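Rephotographing Midmont: my final project report
Ullismont College, Intro to Documentary Photography
Submitted 07/09/2025

So my project started with a cardboard box. The local history room at our library has a collection they call the Thongdee prints, and it's mostly street views of Midmont from back when the mill was still running. I asked if I could copy a few of them, and what I got was a table, a lamp and the whole box. There were 164 prints in there! I had planned on picking maybe a dozen, standing where the first photographer stood, and taking the same picture again. That was the entire proposal, one paragraph long, and my instructor wrote "good, but narrow it down" next to it.

I narrowed it down to Rultiser Street. It runs from the river up to the old depot, and enough of the buildings are still standing that you can line things up by a roof corner or a window ledge. I ended up with 4 pairs I was willing to show people, plus a lot of near misses.

What I did first was scan the prints at the library and make small copies to carry in my jacket. Then I walked the street with a tripod and held the copy up at arm's length until the chimney and the church steeple sat in the same places relative to each other. If the steeple is too far left, you move left. If the near building looks too big, you back up (sometimes into traffic, so please look behind you). It sounds slow and it is slow. My first match took a whole afternoon, and I was still too low by a foot or two. I'm pretty sure the original photographer was standing on a wagon or a porch that's gone now.

Lenses gave me the most trouble. The old camera took in a lot of sky and a lot of street, and my kit lens at its widest came close but stretched the corners. Shooting from the right spot and cropping afterward worked way better than zooming to make it fit. I knew that from class in a textbook kind of way, but I didn't get it until I'd zoomed my way into a picture where the depot looked like it was sitting on top of the bakery.

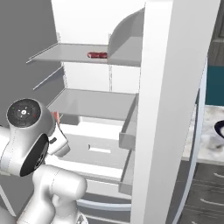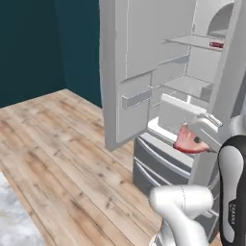 Two renderings with a robot arm and an open refrigerator.

Light was the other thing. Most of the old prints have long shadows falling toward the river, which on that street means morning. I went out in June, when the sun is so high by nine that the shadows don't match at all, so I had to be set up really early. I liked it more than I thought I would – the street is quiet, the brick goes kind of orange, and one bakery was already open, so I ate a lot of cinnamon rolls for this project. Next time I'd do it in the fall and sleep a little later.

By the end I had 3,976 frames on my card and hard drive, and that's too many. I was bracketing everything and moving the tripod an inch at a time. The first pass got it down to 525, and that pass was easy because I just threw out anything with a truck in front of the building. After that I had to look for real. I put each one over the scan in my editing program, made the top layer half see-through, and checked three fixed points. If two of them lined up and the third was off, I'd usually been standing in the right direction but at the wrong distance.

My favorite pair is the hardware store. In the old print there's an awning, a row of barrels and a blurry dog in the road. In mine there's a parking meter, a phone repair shop and no dog, but the brick pattern over the door is exactly the same, including one brick that sticks out. I found that brick while I was editing, with my nose practically on the screen, and I may have yelled.

The pair I'm least happy with is the depot. There's a fence now where the photographer must have stood, and the closest I could get was off to one side. I left it in because the difference in the tracks is so big, and I wrote the offset in the caption so people don't think the building moved.

For the display I printed each pair side by side at the same size, both in black and white. I went back and forth on that. Color made mine look like a real estate ad next to the old ones, and I wanted people to compare the buildings first. The color files are on the class drive if anybody wants them, and the library has a set of the scans along with my notes on where I put the tripod.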